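Bamboo steamer

A bamboo steamer is a round, shallow basket with woven or bent bamboo walls, an open slatted floor and a lid that fits over the top. It sits above simmering water, in a wok or on a pot, and the steam comes up through the gaps and cooks whatever is on the slats. That is the whole machine. I keep this entry for the Clislow Kitchen Encyclopedia, and I've been steaming buns at home in Usholm long enough to have ruined three of them, so expect a few opinions along the way.

Parts

The basket is the part you load. Its floor is made of bamboo strips laid side by side with narrow gaps. On some baskets the strips run dead straight, on others they follow a bit of a curve, and I've never tasted the difference. The wall is a strip of bamboo wound around on itself, or on cheaper and more cheerful ones a weave, often finished with a rim in another material. Plastic rims in loud colors are common, and I'm fond of them! They keep the edge from fraying and they make it easy to spot your basket at a potluck.

The lid is usually shallower than the basket, with a tightly woven top. People call it the clever bit and they're right. A metal lid collects water and drips it onto your buns, which leaves sad wet craters. Woven bamboo soaks up a good part of that moisture and lets some of the steam wander off.

Sizes and stacking

You buy the basket to fit the pot, so measure the pot first (I didn't, the first time). The basket should rest on the rim of the pot, or inside the slope of the wok with its bottom clear of the water. Baskets of the same width stack, and two tiers is plenty for a family. Swap the tiers halfway through if you go higher, as the bottom one gets the fiercest steam.

What goes in it

Buns, dumplings, fish on a plate, sweet potatoes, leftover rice, an egg if you feel like it. Buns are what most people mean when they ask me, and they come in more kinds than I can list: plain white ones with a pleated top, smooth round ones, yellow ones made with cornmeal or pumpkin, grayish ones with sesame or buckwheat in the dough. My friend Suryani Chong makes a tray of mixed colors every January and we eat them standing up.

Leave room between the buns. They swell, and two that touch will peel each other's skin when you pull them apart. I start with a small batch on a plate beside the steamer and move them over one at a time, pinching lightly at the sides so the pleats stay put.

Lining

Bare slats and soft dough do not get along. Squares of parchment under each bun work fine, and so do cabbage leaves, which taste nice afterward. Damp cheesecloth is the old standby. Don't cover the entire floor with solid paper or you've blocked the steam, though paper with holes punched in it is okay.

Care

Rinse a new basket and steam it empty for a few minutes before the first use. After that it's hot water and a brush, no soap if you can stand it, and never the dishwasher. Dry it somewhere airy, with the lid off and leaning on something. I put mine away damp once, in a closed cupboard, and it grew a gray fuzz that no amount of scrubbing shifted. A scorched bottom edge comes from letting the pot run dry, so keep a kettle of hot water nearby and top it up.

Compared with metal

Metal steamers last longer and clean up faster, and I own one for vegetables. For anything made with yeast dough I still reach for the bamboo. The buns come out drier on top, the kitchen smells faintly like wet grass, and you can carry the basket straight to the table and set the lid down next to it.

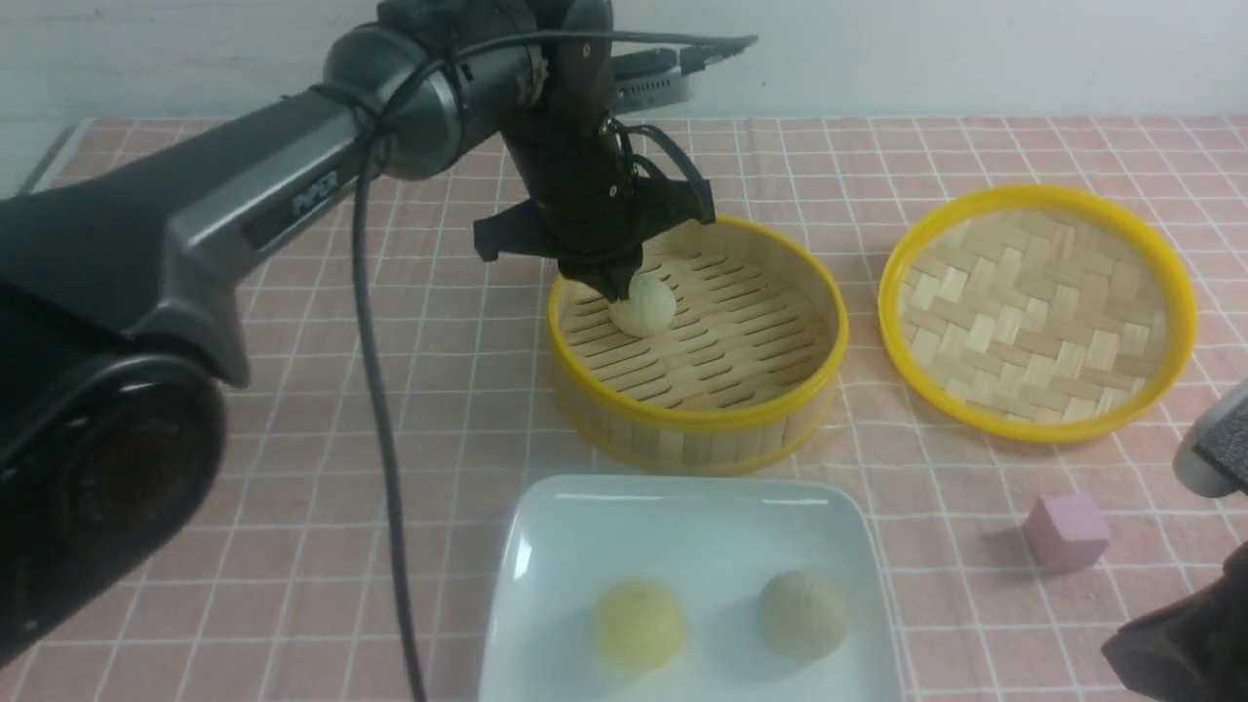 Josué Dantas wrote in to say that he skips the parchment completely and brushes the slats with a little oil, which works for his cornmeal buns but not for the white ones, and he'd like the lining section to mention it.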